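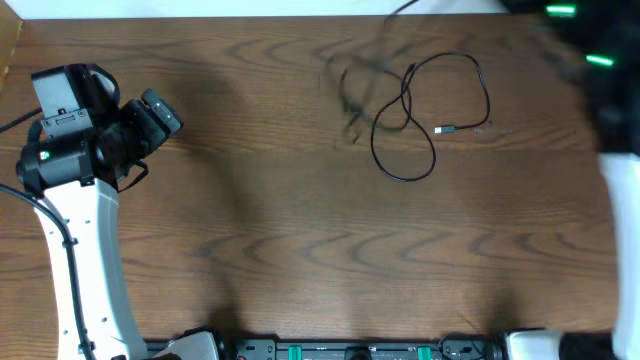

老妈说，线这种东西，你不管它，它自己会生。她在电话那头说得斩钉截铁，好像亲眼见过两根充电线在抽屉里生出第三根来。

我开着免提，坐在桌子跟前，嘴里嗯嗯啊啊地应着，手里正在跟一团黑乎乎的东西较劲。那是从电视柜底下拽出来的，少说缠了五六年，中间还裹着一只发圈、一张洗衣店的取衣条，和一颗不知道哪一年的话梅核。

“你到底几号搬？”她问。

“四月底。”我说。

“那你现在就收线？线有什么好收的，先收锅呀。”

老妈的搬家哲学是锅先行。她这辈子搬过四回家，每回都是锅第一个上车，人最后一个上车。可我这个人，碰到大事就爱从最小的地方下手，考大学那年我先削了一整盒铅笔，离职那天我先把键盘缝里的饼干渣抠干净了。现在要搬家，冰箱没腾，书没打包，衣柜门都没开过，我先把全家的线都倒在了桌上。

这张桌子要先说两句。深棕色的木头，纹路特别重，一道深一道浅，像退潮以后的沙滩。买它的时候我刚搬进这套房子，在Sorwood的店里一眼看中，店员说样品可以打折，就是桌腿有一条不太平。我那时候穷得理直气壮，不平就不平吧，叠了张地铁票垫在底下，一垫就垫到现在。新房子的餐厅窄，量来量去都放不下它，我在网上挂了400块，挂了一个多星期，来问的人倒是有，问完尺寸就没了下文。

还有一位，头像是一棵白菜，问我能不能送个椅子。我说椅子没有，线要不要，我有很多线。白菜就不说话了。

挂了老妈的电话，我开始认认真真地分。说是分，其实就是一根一根地问：你是谁？你从哪来？你还认识谁？大部分都答不上来。有几根粗的一看就是老显示器的，显示器三年前就送人了，线没跟着走，也没说什么，就在柜子底下待着。有一根白的，皮都脆了，一弯就掉渣，直接进垃圾袋。还有一根带着个小圆头，我把家里所有的洞都试了一遍，台灯、音箱、加湿器、剃毛球的那个，没有一个肯认它。最后它也进了垃圾袋，我还跟它说了声对不起。

分到后半截，我捡出来一根细细的黑线，盘了几圈，一头是个银色的小插头。我本来都要往“留着”那一堆里扔了，手伸到一半停下来。

这根我认识！

是Jovo上的线。Jovo是一只录音笔，比打火机长一点，我二十出头的时候买的，为了采访。那会儿我在一家叫Drimier的小杂志干活，名字听着像卖床垫的，做的是本地的吃喝玩乐，编辑部在一家修表铺楼上，一上楼就闻到机油味。我写过的东西包括哪家的豆花放虾皮，哪条巷子的猫最多，还有一篇写渡口的，从来没登出来。

没登是因为杂志先倒了。我的稿子交上去的第二天，主编请大家吃了顿火锅，吃到毛肚的时候宣布的。我记得特别清楚，当时我筷子上夹着一片，正在心里数七上八下，一听这话，那片毛肚就在锅里煮成了橡皮筋。

录音笔后来去哪儿了呢？我把线放在桌上，围着屋子转。书架顶上没有。装螺丝的饼干盒里没有，不过有我找了半年的指甲刀。冬天的外套口袋挨个摸过去，摸出来13块钱，高兴了半分钟。最后是在一只旧化妆包里找到的，跟一支干掉的睫毛膏躺在一起，黑壳子上粘了一层粉，擦了擦，开机键一按，没反应。

当然没反应，谁在包里躺这么多年还能有反应。

我把线插上，另一头接到充电头，然后就坐在那儿等。等的时候特别傻，又不敢走开，像在急诊室外头等人出来。水壶里的水烧开了，跳了，我没去倒。楼下有人倒车，倒了好久，一个男的一直在喊来来来，后来变成了停停停，再后来就没声了。

小屏幕亮了一下，又灭了。我“哎”了一声。过了一会儿又亮了，这回出来一格电，字很小，我凑近了看，文件还在。

一共732条。

我都不记得自己录过这么多。从第一条点开，是我自己的声音，比现在高出一截，在说“喂喂，试一下，试一下”，然后是一阵风，然后是我问旁边的人：“这个是不是在录？”旁边的人说不知道。第二条还是“喂喂”。第三条是有人在嗑瓜子，嗑了四分钟。我居然听完了。

我就这么一条一条往下听，桌上的线也不分了。豆花店的老板讲他怎么点卤，讲着讲着讲到他儿子不肯结婚；巷子里喂猫的老太太给每只猫都起了官名，有一只叫处长；还有一段是编辑部楼下的修表铺，应该是我忘了关，一屋子钟表，滴滴答答滴滴答答，到了整点一起响起来，哗啦啦像下雨。我把音量开到最大，闭着眼睛听，机油味好像都出来了。

渡口那几条在很后面。那个渡口叫Pai，外国人给起的名字还是什么别的来历，我采访了半天也没弄明白，当地人就管它叫“派”，去派那边，从派回来。录音里先是柴油机突突突的声音，然后撑船的大爷开口了，说话慢，每一句中间都停一停，我在旁边急得直“嗯”。现在听着真想回去捂住自己的嘴，人家明明还有后半句，被我一个“嗯”给嗯回去了。

我问大爷，桥修好了，您这船还开不开？

大爷说开呀，开到没人坐。

我又问，那现在一天有多少人坐？

大爷停了好长时间，长到我以为没电了。他说，今天两个，你一个，还有一个是你那个同事，你们俩还没给钱。

然后是我手忙脚乱掏钱包的声音，拉链、硬币、我同事在笑，大爷也在笑，说不用不用，我说要的要的，有一枚掉到甲板上，滚了，咕噜噜一直滚，咚。

录音到这儿就没了。

我在桌子前面坐了老半天。那天的事我全忘了，硬币掉水里也忘了，可是一听见那一声咚，太阳晒在后脖子上的那个热，一下子就回来了。

手机响，是白菜。白菜说，桌子还在吗，她想好了，不要椅子了，400能不能少点，她晚上就可以来搬。

我看着桌子。录音笔趴在那些棕色的纹路上，黑线从它屁股后面拖出来，绕了一圈又一圈。我忽然想，当年那篇渡口的稿子，就是在一张比这差得远的桌子上写的，写的时候觉得自己了不得，写完觉得全世界都该看看。后来有了好桌子，反倒一个字也没在上面写过，净吃外卖了。

我给白菜回：不好意思，不卖了。

发完我就后悔了，新房子放不下啊！我又拿卷尺去量，量完打开手机备忘录看新家餐厅的尺寸，短边就是差那么一点，差了约2厘米。我又量了一遍，还是那样。要不放卧室？卧室放了桌子，床头柜就得走人。床头柜走就走吧，反正里头装的也是线。

老妈又打电话来，问锅收了没有。

“没收。”我说，“妈，我那张大桌子带过去了。”

“不是说放不下吗？”

“放卧室。”

“卧室放饭桌？”她的声音一下子高了，“你在床上吃饭啊？”

“我写东西。”

电话那头安静了一会儿，能听见她那边电视在放天气预报。她说写什么东西，我说写一个渡口，她说哪个渡口，我说派。她说哦，那地方啊，你外婆以前坐船去那边卖过鸭蛋，有一回船晃，一篮子鸭蛋磕了一半，你外婆就坐在船上哭，撑船的小伙子没收她钱。

我握着手机站起来了，椅子往后一倒，砸在墙上。

“什么小伙子？多大？说话慢不慢？”

“我哪知道，那时候我才多大。”老妈说，“你外婆就说他人好，闷，半天憋不出一句话。怎么了？”

“妈你等一下，你先别说，你等我一下。”

我把录音笔从线上拔下来，屏幕晃了晃，没灭。我按下录音键，把它放到手机旁边，又想了想，把自己的嘴也闭紧了一点。

“好了，”我说，“你从鸭蛋开始讲，慢慢讲。”

“鸭蛋有什么好讲的呀，”老妈说，“那我讲了啊，那天早上，雾特别大……”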